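3.2 Gathering demonstrations in simulation

All training examples for the tabletop tasks were gathered in simulation, by people steering a two-armed robot with a pair of tracked gloves. The operator stands in front of a screen, sees the table from the robot's head camera, and moves the robot's arms and fingers by moving their own. We chose this over scripted motion planning for the hand tasks because our early planned grasps all looked alike, and a policy trained on them failed as soon as a fruit lay at an angle the planner had not tried.

The tasks are short pick-and-place jobs with household objects. Each one names an object, the surface it starts on and the surface or container it should end on. At the start of an episode the simulator draws a layout from the Codell object set, shifts each item by a small random amount, and turns it about its vertical axis. Plates, mats and bowls are drawn separately from the things placed on them, so that the policy cannot learn to link one fruit with one colour of plate. Layouts in which two objects overlap are thrown away before the operator sees them.

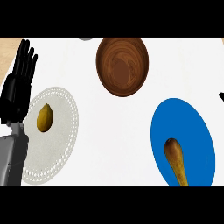 Operators were told to use whichever hand was nearer to the target and to keep the other one out of the way. They were free to approach from the side or from above. We did not ask them to work quickly, and in the first week this was a mistake: several people paused for long stretches in the middle of a reach while they read the task text again. From the second week on, the text was shown for a few seconds before the arms were released, and pauses at the start of an episode were trimmed.

An episode was kept if the object was at rest on its goal surface when the operator pressed the pedal, and if no other object had been knocked off the table. Dropped objects that were picked up again were allowed. Two of the authors (Queiroz and Farina) replayed a random sample of 400 kept episodes and marked any in which the fingers passed visibly through an object. These faults were mostly found with thin, curved items, where the collision shapes are coarse. We refitted the shapes for those items and gathered their episodes again.

The final set holds 3,000 episodes, with a further 500 set aside for testing. The test layouts use positions drawn from the same ranges but pair objects and surfaces in ways that do not appear in training. For each time step we store the head camera view, the joint positions of both arms and hands, and the commanded joint targets. Views are padded at the top and bottom to make them square before they are passed to the network, and the padding is kept in the stored files so that training and testing see the same input.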